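Inicio Archivo Sobre mí Contacto
Buscar en el blog Buscar

Al final el seguro del hogar me contestó, y mira que ya no lo esperaba — 80 euros por la gotera del pasillo.
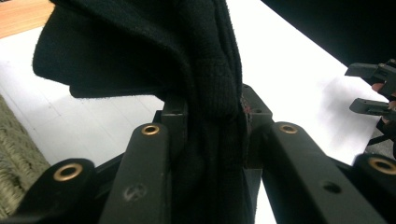 Última modificación: octubre de 2023

Mi corredora, Sarita Malhotra, que es un sol, me animó a reclamar por escrito, con paciencia y 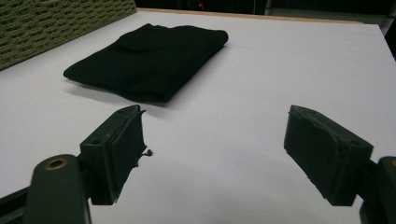
sin enfadarme demasiado (¡lo intenté!). Mandé 3 cartas.

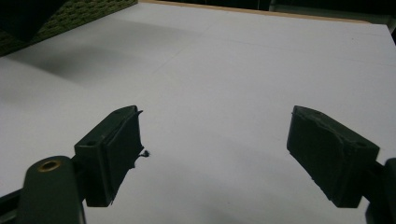 Lo que guardé

Las facturas, el parte y hasta el sobre.

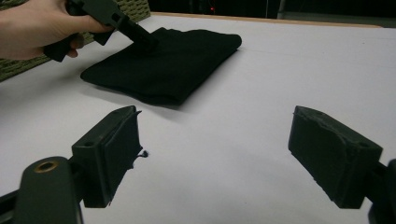 Tela negra doblada sobre la mesa

Ya os contaré si pagan el resto.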